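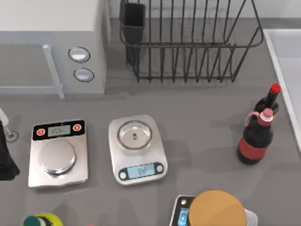 The case against simulating your kitchen robot first
November 29, 2024

I have spent most of the autumn in a shared workshop at Bukow, trying to persuade an arm to measure out flour. The arm is a kit, a Flenis, and the group's view was that it should do its learning in a simulator before being allowed near any real flour. This is received wisdom. You practise in the computer, where mistakes are free, and then you carry the finished skill across to the bench like a tray of drinks.

I would like to argue that mistakes in the computer are free in the way that puppies are free.

We began in October with a sensible plan. One counter, one scale, one bowl. By the end of the month the virtual kitchen had more scales than I have ever owned, a microwave with two knobs, and a dish rack modelled down to the last wire. The dish rack alone took me an evening. I was rather proud of it. The robot has no interest in the dish rack and never will have, but the counter looked bare, and there I was at eleven at night, adjusting the curve of a rim and calling it engineering.

The usual defence is that clutter helps. If the arm can find the right scale among the wrong ones, it will cope when somebody leaves a sauce bottle in the way. I accept that, up to a point. Our real bench has had far worse on it than a sauce bottle. But I notice that the clutter we add is always the clutter we enjoy adding. A week went on bottles and their caps. Spilt sugar, which is what we really have, is hard to model and dull to look at, so our digital counter remains the cleanest surface anyone in the workshop has ever been responsible for.

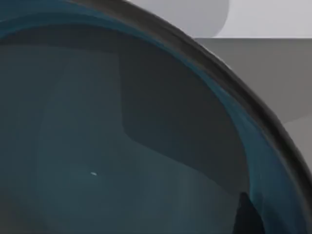

Cameras are where my patience finally went. We all fuss over the wide view, the one you show visitors, and forget that a robot doing anything useful spends much of its time with its nose in the crockery. Get close enough to our blue bowl and what you have is a long dark curve of rim, a lot of murky teal and a big darker patch that might be a reflection or might be a shadow. I made the thing and I couldn't swear to it. There is one tiny white glint, and I have wondered more than once what a learning program makes of that. Flour, presumably.

Across 620 practice runs we tuned the lighting, then the glaze, then the lighting again to suit the glaze. The power bill for the old Dierckx machine in the corner is paid out of the tea money, and there has been comment. Meanwhile the actual arm sat under a dust sheet for 7 weeks, which is an odd way to treat the only member of the group that can lift anything.

I don't say throw the simulator out. It is good for finding out that your arm can't reach the sink, and better you learn that before you drill the holes. It is also quiet, and it lets people work on the project from home in their slippers. What I object to is the order of things. Put the arm on the bench first, badly, and let it knock something over. Then build a copy of whatever went wrong, and only that. You will know which scale matters and you won't be tempted to make three.

There is an Asness pamphlet pinned up by our kettle that advises beginners to get everything right on the screen before touching hardware. I have pencilled a short reply in the margin. Someone has since pencilled a longer one under mine, defending the dish rack.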